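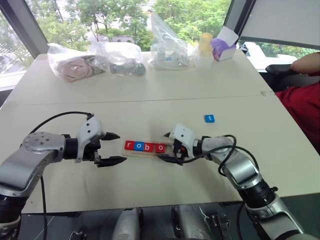 Four letters in the tray, the "t" still on the table.

Flikurley
Sequence monitor and replanner for two-arm letter spelling

What it is

Flikurley reads the tiles in a wooden tray, compares them with a target word, and tells the planner which tile to go after next. It sits between the detector and the arm controller. It does not move anything itself. We wrote it to check a claim we kept hearing, that a policy trained on whole demonstrations "knows" where it is in a task. We doubted that and we still do.

The package holds the monitor, a replay tool called Visard, and 981 recorded episodes, all spelling "robot".

Why that word

It has two o's. A tracker that stores "o: placed" as a yes or no will tell you the word is further along than it is. Ours did exactly that until version 2. The tray is now read as an ordered list of slots, and each loose tile gets its own track even if its letter is already in the tray.

Color is not used as a feature by default. In this tile set one o is blue and the other is red, so a color model can separate them and look clever. Swap the tiles and the benefit is gone. Turn on use_color if you like, but please don't report the result as letter recognition.
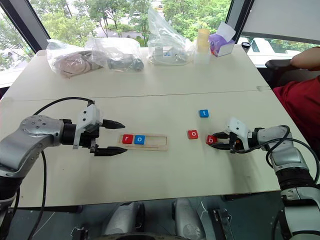 Nondum, April

The state the monitor should write for a view like this one:

tray: r, o
held: b (right gripper)
loose: o, t
next: b

"held" is the field to distrust. It means the tile overlaps the space between the fingers in the head view. It says nothing about grip force, and a tile can be marked held while it is still flat on the table. Pearce, our older planner, took held as proof of a grasp and went on to the next letter. If you still run Pearce, set confirm_lift to true.

Known problems

Gaps between tiles in the tray are measured but not acted on. A loose fit passes as correct spelling.

Fingers against the tray can hide its edge, and the slot count then comes out one short. Visard flags these in the replay. It misses plenty.

The background hardly changes between episodes: same window, same row of packages at the far side of the table. We have no evidence that the detector works anywhere else. Treat any score from this data as a score on this table.

Success labels were set by hand from the last image of each episode. They say the word was spelled, and nothing on how many tries it took.

Running it

flikurley watch --word robot
visard replay --episode 100 --show-tracks

The replay needs 4 GB of free memory. Longer words will load, but we haven't tested them and wouldn't trust the output.

Bug reports are welcome if they come with the episode number and the state log.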